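Okeck Regional Newspapers
Digital Distribution Working Group
Minutes, December session

Called to order at 9:30 a.m. Five titles were represented, plus the hosting contractor. The November minutes were accepted with one correction: the feed outage lasted 33 minutes.

1. Newsletter migration

The Cidano mailing platform now carries the morning newsletter for all titles except the Pavlović weekly. The combined list stood at 3565 addresses after duplicates were merged. Of these, 1414 had not opened a message in 90 days. The group agreed to send one re-permission message to the inactive segment and to suppress addresses that do not respond within 30 days. Suppressed addresses stay on file so that they are not imported again by mistake.

The Pavlović weekly asked to keep its own sender name after migration. Agreed. Its reply-to address will point to the shared desk, with a forwarding rule by subject line.

2. Archive search

The Foris index was rebuilt from the page files. Bylines in older editions are still stored inside the body text and do not return in an author search. The contractor will test a parsing rule on one year of the Okeck daily before applying it to the full set. Corrections published after print must remain attached to the original story record. Two titles store corrections as separate items, and these will be linked by hand. 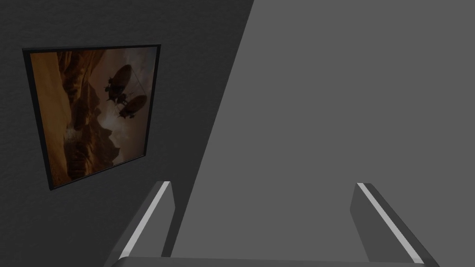
Will stories removed for legal reasons still show up in archive search?

Removed stories are dropped from the index at the next overnight rebuild. The headline may remain in a reader's cached results until the cache expires, up to six hours later. Editors needing faster removal should file an urgent ticket and include the story number.

3. Shared story budget

The budget sheet will close at 4 p.m. for next-day copy. Late items go in the notes column. Titles using a shared story must keep the originating title's credit line on the web version as well as in print.

4. Actions

Contractor: byline test, results to the group before the next session.
Shared desk: draft the re-permission message and circulate for comment.
Pavlović weekly: supply subscriber export in plain CSV, with sign-up dates.
All titles: confirm the contact for urgent removals.

Item 5 (comment moderation hours) was deferred. Adjourned 10:50 a.m.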